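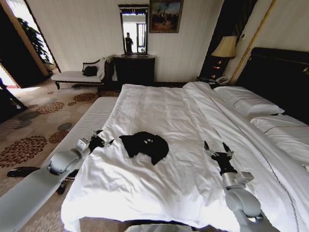

Progress report to Dastadmont Hotels: trial of the Oltomel room assistant
Prepared by Lindsay Fairweather, project lead
Period covered: up to the end of October

1. Where we are

The trial has now moved out of the Rerkthorpe workshop and into guest bedrooms. We are in month 3 of the agreed term. The supplier, Henare, delivered the two-armed unit at the start of the period, and Rawiri Ashby has been running it with Nikau Whitcombe between late morning check-out and 3 p.m.

The work in this period was clothing left on beds: finding the item, picking it up, spreading it out and folding it. Bed making has not been started and remains in the second phase.

2. Results

We planned 400 folding attempts for the whole trial and have logged 218. Shirts and pyjama tops in light colours are going well. Dark garments are slower. When a black item is bunched up, the software has trouble telling a sleeve from a fold in the body, and the unit may regrip up to 4 times before it finds an edge it can use. Henare sent a software update for this in the middle of the period. It helped with cotton but made little difference to thin knitwear.

Grip on the bedding itself is still a problem. With soft fabrics the fingers sometimes take hold of the top sheet along with the garment. Rawiri has lowered the closing force, which cut the number of these cases, though lighter items are now dropped more often. We have asked Henare for a softer set of fingertips to try.

3. Use in the rooms

Reach is adequate from the foot of a large bed. Items left near the pillows mean moving the base round to the side, and in the smaller rooms there is not always space for that. Housekeeping staff were asked for their views. Most said they would accept the unit for folding if it did not hold up the rest of the room — at present it does.

4. Costs

Spending is within budget. The one item we did not plan for was a second battery, which Fletcher Quinlan approved from the contingency line. Henare has offered a service plan for after the trial. The price looks high for a single unit, and Knut Wiegand is asking for a quote without the on-site visits.

5. Next period

Complete the remaining attempts, with more dark and knitted items in the mix.
Test the softer fingertips if they arrive.
Time the full routine in a small room as well as a large one.
Agree with Dastadmont whether bed making goes ahead as written or is replaced by towel folding. We need a decision on this before Henare books its engineer.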